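Why does my crochet blanket keep getting narrower?

Asked in Yarn & Needlework, 01/06/2021

Hi everyone! I'm fairly new to crochet (I knitted a bit as a kid but that was ages ago) and I'm making a baby blanket in plain double crochet for my sister, who is due in August. I started with 242 chains because I wanted it nice and wide. The first few rows looked lovely and I was so pleased with myself, and now I'm 24 rows in and the thing is clearly turning into a triangle. One side is straight as a ruler and the other side slants in. I've been using a Cliketti hook and a soft cotton from the yarn shop in Skidolville, if that matters. Do I have to rip the whole thing out? Please be gentle, I nearly cried last night.

2 answers

Answer from botcombe_hooks

Oh, you poor thing, put the kettle on first! Every one of us in the Botcombe stitch group has made that triangle, and mine was supposed to be a scarf for my husband.

You're losing a stitch at the end of your rows. In double crochet you chain three when you turn, and in most patterns that chain counts as the first stitch of the new row. So when you come back along the next row, the very last stitch has to go into the top of that chain. It doesn't look like a stitch, it leans over and hides, and it's so easy to stop one short. Do that every row and in you go.

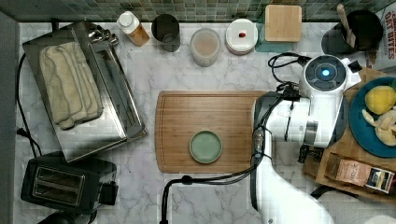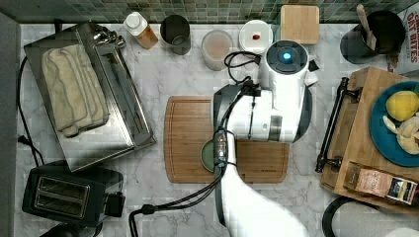
What I'd do is lay the blanket out flat on a table with good light and follow the slanting side down to where it first goes wrong. Put a safety pin there. Then rip back to the row below the pin, and no further, and wind the yarn up as you go so it doesn't tangle. Cotton is very forgiving about being pulled out, much better than anything fuzzy.

When you start again, slip a stitch marker (or a bit of scrap yarn, I use scrap yarn) into the top of the turning chain as soon as you've made it. When you come back and reach the marker, work your last stitch right there, take the marker out, and put it in the new chain. After a week or so your fingers will find it on their own. I hope the baby loves it, and do come back and show us!

Answer from Çetinkaya

Agree with the above, but check your pattern too. Some say the turning chain does NOT count, and then you work into the very first stitch and leave the chain alone at the end. Mixing the two is what gets people.

Also 200 plus stitches is a lot to keep track of. Put a marker every 20 and you only have to check the last little section.

Comment from the asker: Found it, row 6!! I was skipping the chain every single time. Ripping back tonight, thank you both so much.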